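Do you really need a new computer?
18 October 2020

Every January I get the same itch, and this year it has come early. The machine under my desk feels slow, the adverts are full of faster ones, and I start telling myself that 230 pounds here and a bit more there would be money well spent. I no longer believe a word of it.

Take the shop I went into last week, a branch of Zinwood. The man at the counter asked how old my computer was. I said 8 years. He pulled the sort of face a plumber pulls when he looks under your sink. Then he told me it was "end of life". I asked what that meant. He said the parts were out of date. I asked which parts. He said all of them, really, and showed me a Pamine on the shelf behind him.

I write letters, do my accounts, watch the odd film and lose at chess. I did all of that on this computer when it was new and I do it now. The letters haven't got any longer. What has changed is the stuff around them: web pages that load a dozen adverts before they show you a recipe, and programs that start themselves up in the morning without asking. I turned off 9 of those on Sunday evening and the thing came on like a lamp.

I know what people will say. Security updates, for one, and that is a fair point if your system has stopped getting them. Mine hasn't. Power use is the other favourite. I'd like to see the sums on that, with the cost of making the new machine left in, and I have yet to meet a salesman who could do them.

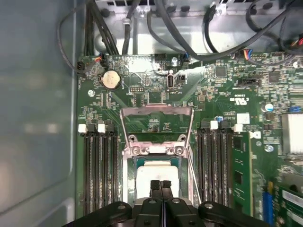 Then there is the claim that old computers can't be repaired. Some can't, and laptops with everything glued down are a disgrace. But a plain desktop comes apart with a screwdriver, and most of what goes wrong in one is dust, a tired fan or a worn-out disk. I have replaced 2 disks in my time and I am no engineer. Neither job took longer than making a shepherd's pie.

I'm not saying never buy one. If you edit video for a living, go ahead. My quarrel is with the idea that a number on a box should decide when the rest of us pay up. Ask what you can't do today that you could do last year. If the shop can't answer that either, keep your wallet shut and clear out your startup list.

Comments are open, and yes, I will read the ones from people who sell computers.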